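How to Build a Scale Carrier Flight Deck

The Drullano kit is 1/200 scale and takes nearly 40 hours.

Step 1: Prepare the deck
Wash the four deck sections in dish soap and let them dry overnight. Sand the joints with 600 grit paper. 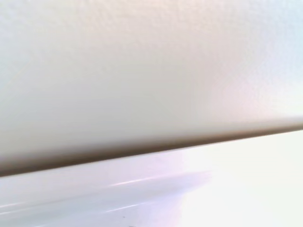 Keep the strokes short near the elevator openings – the plastic is thin there. Glue the sections from bow to stern.

Step 2: Paint
Spray two light coats of Tsuji deck gray. Wait 4 hours between coats. 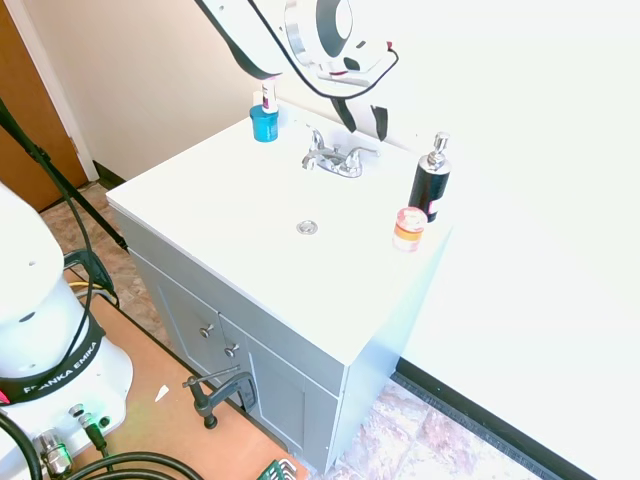
Step 3: Mark the landing area
Apply the Dralach decals with tweezers, centerline first. Seal with flat clear coat, then fit the arresting wires.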